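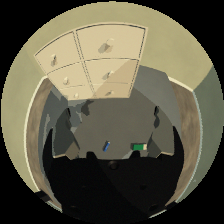 Cream drawer fronts with small pale handles.

Storage swap comes back in April

The furniture and storage swap returns to the lower hall in April, on a Sunday, with doors open from 10am until 2pm. Last spring's swap found new homes for 16 chests of drawers and raised £2756 towards the hall roof.

Diane Fraser is taking bookings for larger pieces again. Please tell her the height, width and depth before you bring anything, as the side door is narrow and we had to turn two wardrobes away last time. Small items such as shelves, boxes and hooks can just be brought along on the morning, before 9.30 if possible.

Every drawer should open and shut. If a runner is stiff, rub a candle stub along it and try again. Loose knobs usually need only a turn of the screw from inside, but if the hole has worn wide, pack it with a matchstick and a little wood glue and leave it overnight. Kavinda Wickramasinghe will have a repair table by the stage and is happy to look at hinges and catches. He can't take on veneer or broken glass.

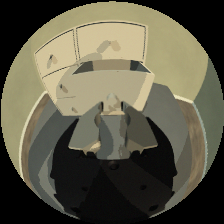

Pale beige panels with dark outlines.

Beca Price has asked for people with vans. We have two so far and could use another for the afternoon, mainly for deliveries to Garnov Road and the flats behind it. Fuel will be paid.

Anything left at 2pm goes to the reuse shop - please say when you drop off if you would rather have it back. Tables for the swap are free to members and £8 to everyone else. There are 14 in all and Haf James has the list.

Tea and cake as usual. Caradog Bevan is bringing the urn.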